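Drulbridge data center open day, quick notes

Monday, February 2, 2026

Typing this up on the train before I forget it all. Went to the open day at the Drulbridge site, the one that runs the hosted message broker a bunch of us use. Sign-in at the front desk, badge, talk, tour, talk, coffee. Coffee was bad. Tour was good.

First talk was on how they split traffic between Drulbridge and the second site at Skusholm. Used to be active/passive. Skusholm just sat there waiting, and the one time they needed it the config had drifted and half the routes were missing. Now both take live traffic all day. If one goes, the other already has warm connections and a current routing table. Makes sense to me, we got bit by the same thing last July.

Numbers I wrote down: 144 broker nodes across the two sites, 28 of them kept for replays only. Peak last month was 3,607 messages a second on a single cluster, which is less than I expected, but these are fat messages, mostly order documents with attachments.
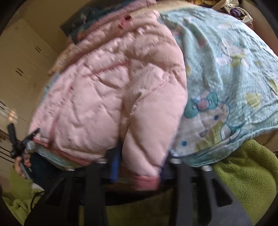
Pink padded jacket on the aqua blanket.

Then the floor. Loud. Cold aisle is properly cold, hot aisle is like standing behind a bus. They don't let you near the racks but you can see the cabling, very tidy, color coded by cluster. Somebody asked about labels and got a ten minute answer on labels. I enjoyed it more than I should have.

Second talk was the one I came for: Gilbert, their in-house balancer. Sits in front of the brokers and picks a node by queue depth, not by round robin. Each node reports its depth every 11 seconds and Gilbert weights from that. Obvious question, what if the report is stale? Answer was that a node that misses two reports gets its weight cut in half, misses a third and it's out of the pool untill someone puts it back by hand. By hand! They tried automatic rejoin and had nodes flapping in and out all night.

Sticky sessions: supported, not recommended. Same as everywhere.
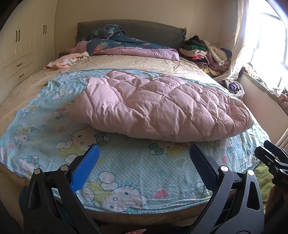

Asked about running Gilbert outside their own sites. Short version, not yet. It leans on Vudwood, the config store, and Vudwood assumes it can reach both sites on a private link. There's talk of a standalone build with a flat file instead. No date. I'd take the flat file tommorow, our setup is four servers and a prayer.

Also saw the failover demo. They pulled a whole cluster out of the pool and we watched the graph on the wall. Small dip, then the others picked it up. Clients reconnected, a few duplicates showed up in the log. They were upfront about the duplicates, it's at-least-once delivery and your consumer has to cope. Ours doesn't. Need to fix that before we move anything.

To do when I'm back:
- check our consumers for duplicate handling
- turn off round robin on the test pair, try least-queue
- ask for the slides, they said they'd mail them
- find out who last tested our standby (I suspect no one)

Next open day is at Skusholm, smaller building, same talks plus one on storage. Probably going. Bring a sweater for the cold aisle and eat first.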